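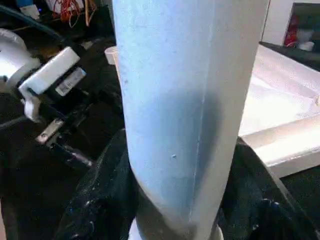 March 31, 2022 | By Provico staff

The owner of Leder, a two-room repair shop, has been promised a tidy workbench many times. The latest promise is Plorkeo, a storage plan that sorts everything on a bench into "zones" and charges $700 for the setup. I asked what had changed after 14 weeks.

"The labels are nice," the owner said. "I still can't find my orange wire."

Wire is the sore point. Plorkeo wants every length coiled, tied and hung by color. The owner did this for two weeks and then went back to hanging it in loose loops. "You pull one piece out and the whole bunch comes with it. With ties on, you cut the tie, use the wire, and now you need another tie. Who is that helping?"

I suggested that the plan might work better if people stuck to it. The owner had heard that before. "They all say that. The diet people say that too."

Thick cable gets its own zone, on the floor, which the owner calls a good way to trip. Small cups for screws did survive, though they were on the bench long before Plorkeo showed up. "I was charged for advice to keep using cups," the owner said – and then admitted that the cups are now in one spot, where before they wandered.

What about tall, round things, the kind that roll when you lay them down? The plan says to stand them upright with some sort of collar at the bottom. The owner agrees with that one, but doubts it took a consultant to think of it.

The Plorkeo handout claims a bench can hold 3,000 parts without clutter. I asked whether anyone at Leder had tested this. "No. I don't want 3,000 parts on a bench. I want the one I'm working on."

A second visit is booked for May, at no extra charge. The owner plans to keep the appointment and ask for part of the money back.

Contact the editors | © 2022 Provico | Back to top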